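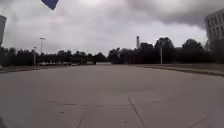 Perrine Leclerc wants to know why we are writing up joints at all when the slabs are the expensive part. Fair question, and she put it in red pen on the last entry, so it gets answered in this one.

February 2023, Laltville plaza, joint walk no. 32

The slabs are fine. Slabs are always fine until the joint next to them gives up, and then everyone stands around looking at the slab. So: joints. Overcast, flat light, no shadows to blame anything on.

Started at the overpass end and worked toward the buildings. Tapped along the long joint with the brass rod, listening for the hollow note. Heard it twice, once over a spot I marked in May and have been politely ignoring in these pages ever since. Chalked both. Chalk is the old box from the Wallin store and writes like soap.

Stains: small dark specks scattered about, nothing I would lose sleep over. Lionel has a theory that they are tire rubber. Lionel also had a theory about the moss. I scraped one speck into a vial and labeled it, so now it is science.

Sealant gauge reads in its own private units. Took 26 readings, threw out the first one (had it upside down), kept 25. Raw numbers are on the sheet taped inside the back cover, under the parking receipt. 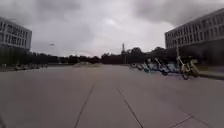 The second half went faster, mostly from knowing which way up the gauge goes. Where joints run toward each other the filler wants a closer look, and I gave it one on my knees, with the good pad left behind in the van. Edges clean to the fingernail test. No lip between slabs that would catch a wheel, or at least none that caught mine.

The measuring wheel says 1,411 for the day. It does not say 1,411 what. Stindeo sold it to us as metric, the dial is marked in feet, and I have written to them.

To do:
- recheck the two hollow spots with the heavier rod
- find out whether Zikunbridge still has the spare gauge, or has "still got it somewhere"
- knee pad. IN THE VAN IS NOT ON THE KNEE.
- new chalk

Filed under: Paving & Hardscape, Field Notes

3 comments | 2 shares

Lionel Besson
The moss theory was sound. Put the vial on my bench and I'll look at it under the lens.

Perrine Leclerc
OK, I accept joints. Which of the hollow ones is the May one? Your sheet has them both as "by the bad bit."

Lionel Besson
It's feet. We had this with the last wheel.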